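3 min read - 33 shares

I've had the Mesitz desk drawer box for two months now, and I've gone back and forth on it. I bought it for the junk that piles up where I sit: stamps, spare keys, the tiny screwdriver I can never find. It cost me $77, so I wanted to love it.
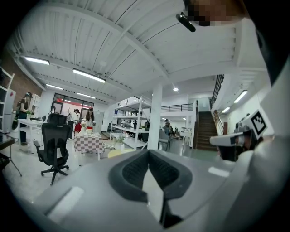

The drawer slides nicely, I'll give it that. My old Trivine one stuck every August when the air got heavy, and I'd end up yanking it and sending paper clips everywhere! The Mesitz glides all the way out - a little too easily if you're impatient like me. There's no stop at the back, so watch your toes.

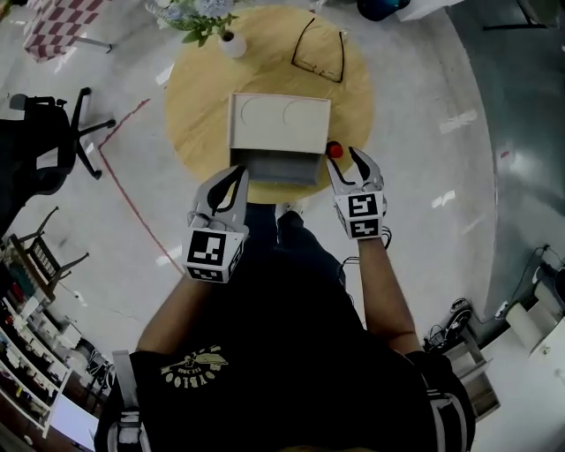
Naa Abubakari wrote in to disagree: "Mine has never come out by accident, and I open it all day. I'd complain about the divider first, it's too short to hold envelopes up."

Fair point on the divider. I swapped mine for a strip of cardboard and haven't missed it. I'd still pick this over the Kernulwood, but I'd wait for a sale.
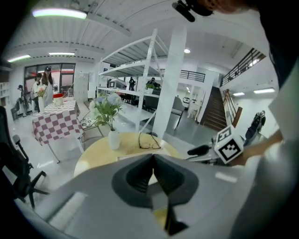 Flowers and glasses on the round table.

My Mesitz stays by the phone, mostly full of stamps.

2 comments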